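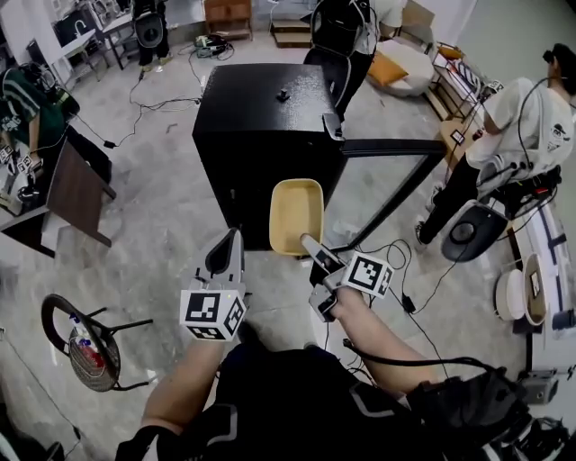 Can a machine do chores yet? Short answer – no. Longer answer, sort of. Picking a tray up is fine. Putting it back in a cabinet with a glass door, not so much. Right now people still do the teaching, grippers in hand, same small job over and over. I gave it 14 months last spring. Now I'd say 2 years, maybe more, for anything I'd let near my own dishes. Definately not laundry.
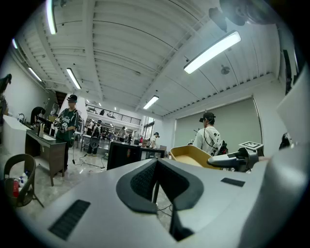 Océane Sutherland thinks I'm being generous, and wants to see one wipe a sink first. Fair. More on teh Lakell arm next time.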